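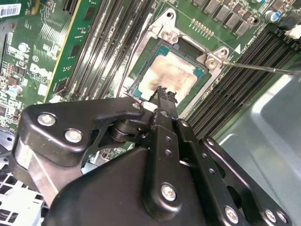

Old paste on the chip, socket frame still on

Clomindale Forums > Old PCs and upgrades > Stripping down the old tower, paste question

dullus_dan
Hi all, I've started on the old tower and got as far as the processor. The paste on the lid has gone a sort of tan and coppery colour and I'm not sure how fussy I need to be about it. The board's a green one with a bank of memory slots next to the socket. I'd like to clean it all up, put fresh paste on and turn the thing into a box for storing family photos (we have more than 3,000 and my sister keeps asking for them). Do I take the chip out to clean it or do it in place?

SolveigE
In place! Leave the chip clamped down, bit of isopropyl on a lint-free cloth, wipe from the outside in. You only make trouble for yourself by lifting it out. I've done dozens of these at the repair evenings and that's how I teach it.

fullow72
Got to disagree with Solveig there. If the paste has crept over the edge onto the green bit you'll never get it off properly with the frame in the way. Take it out, hold it by the edges, clean it on the table, put it back. Five minutes.

SolveigE
And five minutes to drop it on the pins, if it's that sort of socket. Dan hasn't said which sort it is.

dullus_dan
Dan doesn't know which sort it is, sorry! There's a silver metal frame round it with raised tabs at the corners, if that helps.

trinh_ngo
Hi Dan, Trinh Ngô here, we met at the Trnka swap in July. I'd look at the edges first with a torch. If it's only on the lid then Solveig's way is fine. If you can see any on the green part I'd go with fullow. What have you got for paste? The little tubes go off if they've been in a drawer for years — mine came out like sand.

dullus_dan
Oh hello Trinh! Paste is new, came with the cooler. Right, I'm working with the tower on its side with the panel off, which makes everything a lot easier to get at.

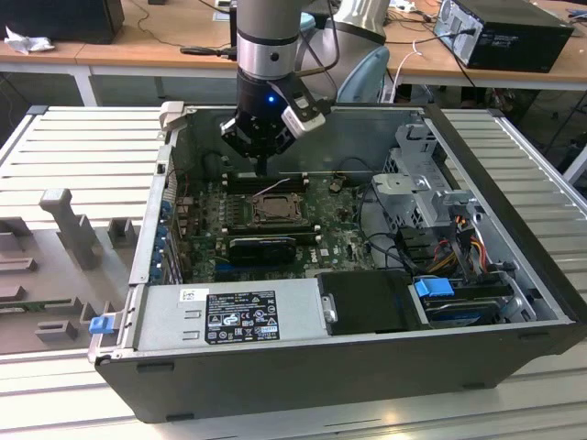
The other thing I wanted to ask about is the graphics card, the little black one with the round fan. Do I need it for a box that's only going to hold photos? And the drive cage looks decent so I'd like to keep that and put two big drives in. The slot clips are all blue plastic and I'm a bit scared of snapping one, they feel like they've had a hard life.

fullow72
Depends if the board has its own video socket round the back. If it has, take the card out, one less fan to listen to. The clips are tougher than you think, push at the base and not at the tip.

SolveigE
They are NOT tougher than you think, I've got a jam jar of broken ones. Warm the room up first, old plastic hates the cold. And I'd leave the card in until the machine boots, then try without it. Change one thing at a time or you won't know what you broke.

fullow72
OK, I'll give you that last bit.

trinh_ngo
While it's open, give the power supply a good look too. I had one the same sort of age and ended up paying 40 quid for a replacement, and I wish I'd done it before I'd put everything back together and tidied all the cables. Twice the work.

dullus_dan
40 I can live with. Going to do the edges with a torch tonight and then have a go at the paste. Does anyone have a spare side panel screw, the coarse thread kind? I've got one left out of the lot.

SolveigE
I've got a tin full, message me your address.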